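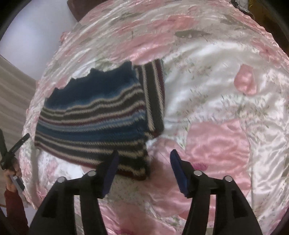 Lutier Handheld Gripper, Soft Goods Edition

Equipment page, last revised 2023-04-05

The Lutier is a two-finger handheld gripper for recording demonstrations of cloth handling. A person holds the tool and does the task, and the recording is used to train a policy for a robot arm. The Soft Goods Edition is the version we use for clothing, bedding and towels. It was developed at our Clundville workshop during the Skurna folding study, and this page covers both the tool and the main result from that study.

What is in the box

One handheld gripper with camera mount
One pair of black open-frame fingers with blue pads
One spare pair of pads
One matching finger set for the robot arm
Hex key, pad gauge and printed setup sheet

The camera is sold separately. The mount takes most small action cameras with a wide lens. Check the mounting drawing before ordering, as the older Lutier bracket does not fit.

Fingers and pads

The fingers have an open frame that bends around whatever they close on. The pads are held by a clip and can be changed in a minute or so. We use the same fingers on the handheld tool and on the arm, so that a grasp recorded by hand can be repeated by the arm with the same contact.

Pads wear at the inner corner first. Replace both together — a new pad opposite a worn one pulls thin fabric to one side.

The Skurna folding study

The study asked whether demonstrations recorded on household bedding give better results than demonstrations recorded on a plain table. Table recordings are easier to make. The cloth lies flat, the background is one colour and the height of the surface never changes. A bed gives under the fingers, and the cover moves with the garment if the grip goes too deep.

We recorded 1,093 demonstrations in homes, on beds with different covers, including shiny and patterned ones. After checking, 1,052 were kept. The rest had tracking faults or a camera that had slipped in its mount. A second set of the same size was recorded on a table with the same garments. Knitwear, shirts and trousers were used in both sets.

Two policies were trained with the same settings, one on each set. Each was tested on a fixed arm over a made bed, using garments and covers that did not appear in training. A trial counted as a success if the garment ended in a single folded stack and the cover had not been lifted.

The policy trained on bedding completed more of the trials. The largest difference was with knitwear on satin. The table policy often closed on the cover as well as the garment, and on striped knits it sometimes took a stripe for an edge. The bedding policy made both mistakes less often, though it still made them. On plain cotton covers the two were close, and we would not claim a difference there.

Limits

All testing was done with one arm and one camera. We did not test garments with beads or large buttons. Very thick knits were left out, as the fingers do not open wide enough for a doubled layer. The policy has no sense of force, and it will keep pulling if a sleeve is caught.

Recording notes

Calibrate at the start of each session and again if the tool is dropped. Keep other people's hands clear of the fingers while a grasp is being made. On satin, approach low and slowly, and close before lifting. Leave the cover creased if that is how you found it. Smoothed covers gave us recordings too much like the table set.

Data and spares

A cleaned subset of 839 demonstrations is supplied on request with each tool. The full set will follow in May. Spare pads and fingers are made for us by Ó Gríofa and are sold in packs of 35 pairs for labs, or singly. Pads for the standard Lutier are harder and should not be used on knitwear.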